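Gear-on-pin job: hard fingers or grippy fingers? (and where do you put the camera)
Automation and Robotics > End Effectors

zkelmendi
Posted Wednesday, 7:12 am

Hi all, and sorry in advance for the length, I never learned to write a short post. I've been putting together a small bench cell to compare fingers for a gear assembly task. Two arms, a parallel gripper on each, and the job is to pick up a small spur gear and seat it on a pin on a round plate. Three pins, three gears, and then it all comes off and goes again. I have two sets of fingers to choose between: the plain printed ones, and the same shape with a grit coating on the inside faces. I ran the plain ones first, 173 tries on one arm, and got 78 gears fully seated, which I was hoping would be a good bit higher.
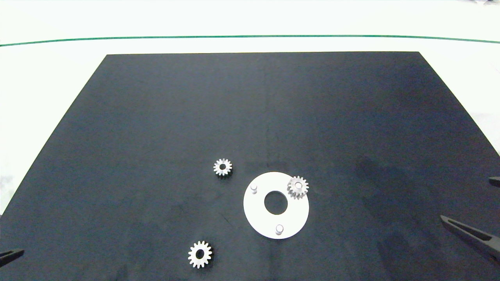

Most of my misses come in the last little bit before the bore goes over the pin. The pick is usually fine, the carry is fine, and then the gear tips in the fingers as soon as it touches the top of the pin, and after that you are just pushing a crooked gear down and hoping. I've slowed the descent way down and it helps some, but then the whole cycle gets so long my coffee is gone by the time the third one is on. Has anybody here run coated fingers on small metal teeth? Does the coating last?

plavov_bench
Posted Wednesday, 8:40 am

Welcome to the club, we have all pushed a crooked gear down and hoped! I would go with the coated fingers and not think twice. We did close to the same comparison at Tangate when I was there, on much uglier parts, and the grip on the teeth was night and day. It does wear, I won't lie to you. We got 3150 picks out of one pair before the tips went smooth, and then we printed more.

jtian
Posted Wednesday, 9:05 am

I'm going to disagree a little, with love. Grit holds the gear harder, sure, but if you picked it up a bit tilted then it holds it tilted harder too. With smooth fingers the gear can shift and settle onto the pin. I'd spend the time on the approach angle and on what the wrist camera can see when you start down, and leave the fingers alone for now.

zkelmendi
Posted Wednesday, 12:31 pm

Thank you both, this is just what I was after. Jingyi, I take the point about tilt, and I did wonder about it when I swapped the fingers over at lunch.
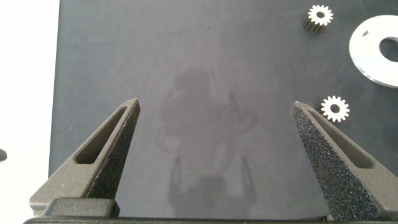
The other thing I should have said up top is that I'm running the wrist cameras and a head camera together, and I go back and forth on which one to trust for the final move. The wrist view has the tips in it the whole time, which I love for the pick, but the controller I'm on (a Gebremichael, the older one) only likes one stream at a time at full rate, so it's a real choice and I can't just say "both" and walk away.

boyang_x
Posted Wednesday, 1:15 pm

I have the same controller and the same headache. I drop the head camera to half rate and leave it on for the coarse move, then switch to the wrist for the last bit. The switch costs you a small pause but it's nothing you'd notice. Could you post what the wrist sees from higher up, before you go in for the pick?

zkelmendi
Posted Wednesday, 2:02 pm

Sure, I can do that, and I'd like to try your half rate trick this evening if the house is quiet. 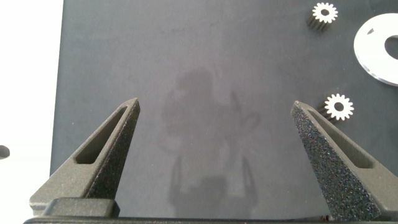
Camera placement is where I've lost most of my time, if I'm being fair about it. I started out wanting the whole work area in view from the wrist and kept tilting the camera back until the tips were nearly gone, and that was a mistake — I now want the tips in the picture before anything else. The price is that the plate gets chopped. With both gears over on the right like that, the disc runs out of the view on the same side, so I have bores to look at and hardly any target. There's also the arm's own shadow sitting right between the fingers, and I suspect my edge finder is not fond of it. The bores themselves come out lovely and dark against the teeth, so picking is no trouble. It's finding the pin afterward.

jtian
Posted Wednesday, 2:20 pm

See, that to me says the pick is solved and the fingers were never the problem. Move one light off to the side so the shadow falls somewhere else, and teach a stop point over the plate where the wrist camera has the whole hole in view. Then go down from there.

plavov_bench
Posted Wednesday, 2:48 pm

Or use the coated fingers and do all of that too! I don't see why it has to be one or the other. My only worry with a stop point is the arm getting in its own way once it's down low over the plate. Have you looked at that from the head camera?

zkelmendi
Posted Wednesday, 6:37 pm

I have, and you're right to worry. From up there the wrist covers a good part of the plate when the arm is in low, and the cable loop takes up its own share of the view. I may route that cable differently, though I've got it to where it doesn't snag and I'm a bit superstitious about touching it. So the head camera is out for the final move, I think, and the stop point has to be a wrist camera job. 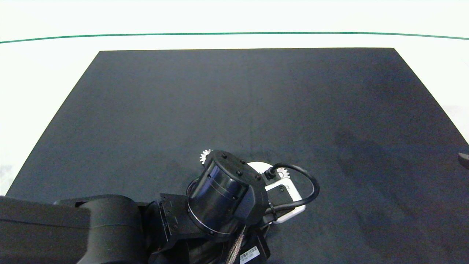

Sakda Onsri wrote to me on the Tundedham list that cable drag alone was enough to spoil the last bit of travel on a light arm, and that a fixed camera off to one side beat both of yours for finding pins. I'd try that before buying more fingers. It doesn't have to be a fancy one, mine was 2290 baht and it has been fine.

zkelmendi
Posted Wednesday, 7:10 pm

Well, now I have four things to try and one evening. I think I'll go in this order: light first, then the stop point, then the coated fingers with a proper run of 173 again so the numbers can sit side by side, and the side camera on the weekend if I can find a clamp. Jingyi, if the smooth ones win I will say so here, in public.

tianyou_bai
Posted Wednesday, 9:26 pm

Following this one. Please log which pin each miss was on, we had one that was leaning and it took us far too long to notice.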